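4.3 When a gripper stalls with a switch in its fingers

I've had this one happen to me more than any other fault on the Gratum cell, so I'm putting it ahead of the boring ones. You're sorting switches between the trays, everything's moving along nicely, and then one hand just stops and the console shows fault 168. The other arm may keep going for up to 3 seconds (yes, really!), so keep your hands back until both are still.

CAUTION: A stalled gripper is still holding force. Don't tug the part out. I did that once on a Thursday afternoon and got a pinched thumb and a talking-to from Marilou.

1. Press the e-stop on the wall, not the red button on the control box on the table. The red one is part of the task, and it won't stop the arms.

2. Wait for the console to say HOLD.

3. Look at how the switch is sitting in the fingers. If it's tilted, write that down before you touch anything. Rodel wants it for the log.

4. Slide a folded cloth into the tray underneath, in case the part drops.

5. Release the e-stop, open Manual, pick the stalled side (left or right, check twice!) and set finger force to 300. Then tap Open in short taps.

6. Once the part is free, put it back in its tray and run Home on that arm only.

7. Restart the sort from the last good pick.

Note: If 168 comes back on the very next pick, stop there and get Mylene or Edgardo. Mine turned out to be a worn finger pad, and I'd wasted half a morning blaming the software.

Note: Don't move the trays while you're in there. If you bump one, redo the tray check in 3.7 before you restart, or the arm will go for the spot where the part used to be. 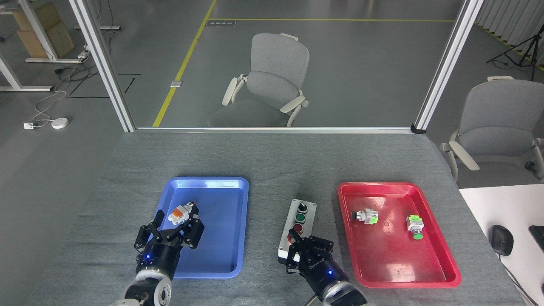 Stultlow Workshop | Robot Cell Support Team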